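Gripper build, part four: the fridge
Jul 12, 2023

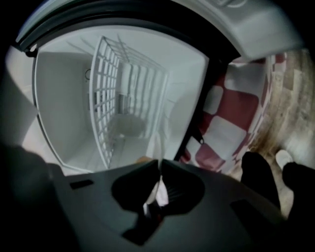 Gripper at the open fridge, wire rack behind the fingers.

I wanted to get the hand-held gripper out of the shed and into the kitchen before changing anything else on it. The fridge seemed like a fair test. White walls, a white rack and white plastic everywhere give the tracking software very little to grab on to.

The housing is the second version, printed in charcoal at Skokham, the shared workshop I joined in January. The first one flexed when you squeezed the trigger. I thickened the walls by 2 mm and the flex is gone, but it's heavier now and my wrist knows it after 80 grabs.

The fingers are still the soft black ones from Plernero. They hold small things well. On bigger things they splay at the tips, so I'll try a stiffer print next.

The lens is very wide, which I like for context and don't like for calibration. Straight lines come out as arcs, and a fridge is nothing but straight lines. Venla Seppälä lent me her calibration board and we redid the whole thing on the kitchen bench. The new numbers are better near the centre. Out at the edges they're still off, and I've decided to live with that for now.

Things left to do:
Shorter cable to the battery. The current one catches on door handles.
Find the 2 missing screws for the back cover, or buy more.
Reprint the trigger in a lighter colour so I can see it wear.
Get to 500 grabs before I touch the arm.

The arm is still in pieces on the shelf at Skokham. The shoulder bracket has to be redrilled - my mistake, I measured from the wrong face - and I'll write that up when it's done.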